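Denim care and folding: frequently asked questions
Metdale Laundry Help Pages
Last revised 22 Apr 2024

Scope
These answers cover jeans and other denim garments handled at home: sorting, laying out, folding and storage. Wash programs are covered on the general cotton page. Figures marked "test" come from our own fold trials on the Portela and Dekis shelf units.

Do I need a table to fold jeans?
No. Any flat surface longer than the garment will do. A made bed is adequate if the cover is pulled tight first. A thick quilt gives under hand pressure, so smooth the legs with the flat of the forearm and avoid pressing down with the fingertips, which leaves dents in the fabric line. Light denim on a patterned cover is easy to see at the edges. Dark denim on a dark cover is not, and a plain towel underneath helps.
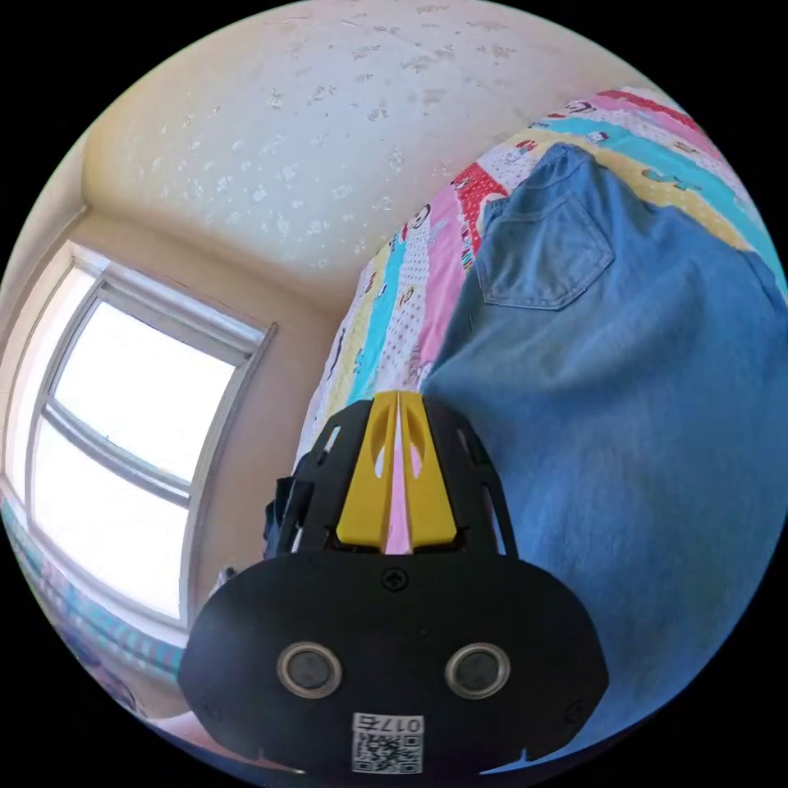

Light blue jeans on a patterned quilt, back pocket showing.

Which side should face up?
Back pockets up for the first fold. The pocket stitching gives a reference line on each side, and you can check that the two halves match before creasing anything. Close the zipper and button beforehand. An open waistband shifts the first fold.

What is the standard fold?
1. Lay the jeans flat, waistband away from you.
2. Fold one leg over the other along the center seam. Pockets end up on the outside.
3. Tuck the point of the seat seam inward so the long edge is straight.
4. Bring the hems up to just below the waistband.
5. Fold in half for a shelf, in thirds for a drawer.

Can I pick the garment up partway through?
Yes, between steps 1 and 2. Hold it by the waistband at both side seams, let the legs hang, and shake once. Lifting by a belt loop puts the load on a few stitches and should be avoided with heavier denim.

How heavy is a pair of jeans?
Our test pairs weighed between 466 and 700 grams dry. The median pair was 612 grams. Stretch blends fall at the lower end. Weight matters mainly for wire shelves, which sag toward the middle if all the denim is put on one side.

How many layers can be stacked?
On a Portela shelf, six pairs folded in half. On a Dekis shelf, five. Stacks above that lean when a pair is taken from the middle. Alternate the folded edge front and back to keep the stack level.

What drawer depth is needed for the upright fold?
26 centimeters from front to back takes one row of thirds-folded adult jeans. Shallower drawers need a fourth fold, and the waistband then becomes too thick to close over.

Do creases from folding come out?
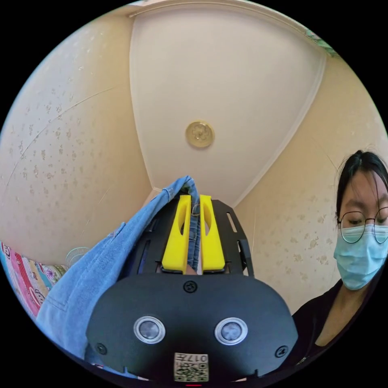 Branislav Kadlec writes that his fold lines stayed visible on two older pairs stored from October until spring, and that hanging them by the hems overnight removed the line at the knee but left a faint one at the thigh. Our results are similar. Refold long-stored pairs along a different line every few months.

Should jeans be hung instead?
Either works. Clip hangers at the hem keep the legs straight. Bar hangers leave a mark at the knee unless the bar is padded. The Pisska padded bar is wide enough for most adult sizes.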